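Section 9: Teaching your first sorting task

Your Clellness kit is bolted down and powered, so now comes the fun part! This section takes you through a simple job, putting rolls of tape into a tray. It uses both arms and the Mukent teaching software.

Before you start

Lay the cloth flat and keep the emergency stop within reach. Set both arms to Slow in Mukent.

Caution: keep your hands away from the fingers whenever the motors are live, even if nothing is moving.

1. Open Cameras and check each view in turn. The side view should give you a clear look at the white tray and the space next to it.

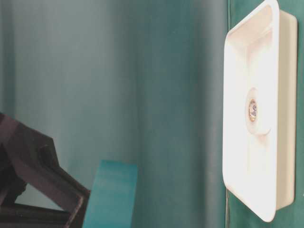 Cledach wrote in to say that checking the side view before every session, as well as after set-up, saved a whole afternoon of muddled recordings. We've since added a reminder to the start-up screen – a lovely suggestion, thank you.

2. Choose New Task, then Pick and Place. Leave the recording limit at 900 seconds for now. You can shorten it once you've got the feel of things.

3. Put the rolls out on the cloth, with gaps wide enough for the fingers. Mixed colours are great here, and you'll find them much easier to tell apart when you play a recording back. Use the overhead view to look over the layout and the path of the cables.
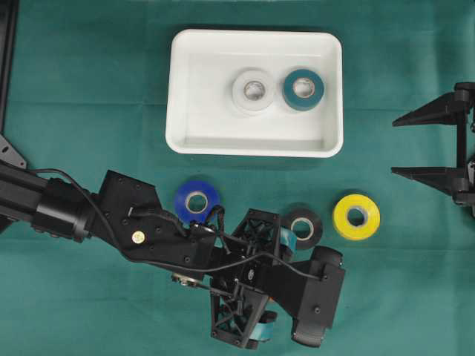 4. Press Record and guide one arm through a pick. Go gently and let the fingers close fully before you lift. Wobbles are fine (Mukent smooths out the small ones).

Note: if an arm stops and its light flashes, it has met too much resistance. Move it back by hand and press Resume.

5. Switch to the wrist view for the final approach. It's a brilliant way to judge whether both fingertips will clear the tray rim and the neighbouring rolls.
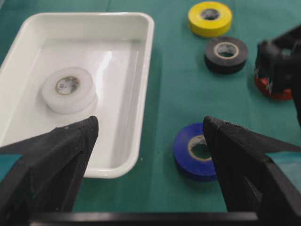
6. Press Stop, name the recording and save it. Repeat from step 3, moving the rolls to new spots each time.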